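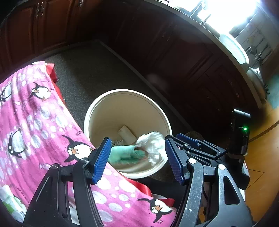 Nerea Vidal reckoned the pads were to blame, and she told me so on the Wednesday before I'd even opened the logs. I wasn't so sure!

Figure 4. Hand-held gripper at the bin, fingers open.

4.2 Dropped items

We ran 162 picks with the Prundano policy (soft things mostly, bags and cloths) and the arm let go early in 80 of them, nearly always on the way up. I swapped in new pads and got much the same result, which was a bit deflating. Then I went back through the 392 hand-held demos and found that our finger-width readings lagged behind the video, so the policy had learnt to open too soon – my own timing bug, I'm afraid. Nerea still wants the pads tested properly, and fair enough, as thin plastic did slip twice with the timing put right. Those two drops are counted in the Idwood runs in 4.3.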